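The Glass Is Not the Problem

By Rhona Dunbar
February 1, 2023

I was told in December, by a man who sells glasses for a living, that I had been drinking wine wrong for thirty years. He said it kindly. He had a little display set up at the front of a kitchen shop in Briltstead, with a bottle open and a row of stemware arranged from squat to tall, and he poured me the same rosé twice. The first went into a tumbler. The second went into something with a bowl like a tulip and a stem so thin I was afraid to pick it up. "Now tell me you can't taste the difference," he said.

I couldn't, or not in any way I'd swear to. I said "hmm," which is what people say, and he took it as a sale.

The glass he wanted me to buy was from a line called Prenena and it cost $55. For one. My car was parked outside with a cracked side mirror I had been putting off fixing for less than that.

I want to be fair about this. Shape does something. If you narrow the top of a vessel, the smell of what's in it has a harder time getting away, and since so much of what we call taste is smell, you could expect to notice more of it. I don't dispute that. What I dispute is the climb from there, step by step, to the idea that every grape needs its own bowl and that a household without six kinds is making do. My friend Osamu Furukawa, who has a better nose than I do and a lot more patience, owns a cabinet full of them. Last summer I asked him which was for what. He got three right, checked the box for the fourth, and poured us both a white in the one that was clean.

The claim I find hardest to swallow is the one about where the wine lands on your tongue. A tall bowl sends it to the tip, a wide one to the sides, and so on. I have tried to observe this in my own mouth and all I can report is that wine goes everywhere. I'm also old enough to remember the tongue map in our grade school science book, with sweet at the front and bitter at the back, and to remember later reading that the map was bunk. The glass people seem to have kept the old edition.
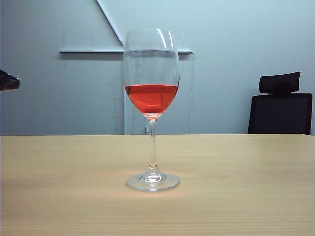

Red-orange liquid in a tulip-shaped glass, filled to the lower third of the bowl.

Then there's the pour. A third of the bowl and no more, we're told, so the wine has room. Room for what? To be swirled, mostly, and I notice that the people who insist on swirling do it to a cold pink wine meant for a hot porch as solemnly as they do it to a twenty-year-old red. I will grant that a third looks nice. The color sits low in all that clear glass and the light gets through it and puts a bit of pink on the table. I like looking at that. But it's a reason for the eye, and I'd trust the sellers more if they would just say so. "It's pretty and you'll enjoy holding it" is an honest pitch. I might have paid $20 on the strength of it.

The stem gets the same treatment. Hold it there, the advice goes, so your hand doesn't warm the wine. Fine, in theory. Go to any party and watch. Half the room has a fist around the bowl, and the wine is gone long before anybody's palm can ruin it. Meanwhile the stem is the part that snaps. Ngozi Edet, who ran the dining room at Drivdale for years, told me she stopped ordering the thin ones after one bad holiday season. No guest ever complained about the thicker replacements. A few did complain about the chairs.

And you have to wash them. By hand, with a soft cloth, holding the bowl and never twisting the foot, says the leaflet, which I read in the shop while the man rang up somebody else. They don't fit in my dishwasher's top rack. They don't fit in my cupboard either, unless I move a shelf and put the cereal somewhere new.

I'm aware that my sister Flora will read this and point out that I do own stemmed glasses. I own two. They were a wedding present, they have survived a marriage and two moves, and I bring them down when someone comes over and I want the evening to feel like something. I believe it works, too. The wine seems better on those nights. The food is better on those nights as well, and I've ironed a shirt, and somebody I like is sitting across from me, so I'd be slow to hand the credit to the glass.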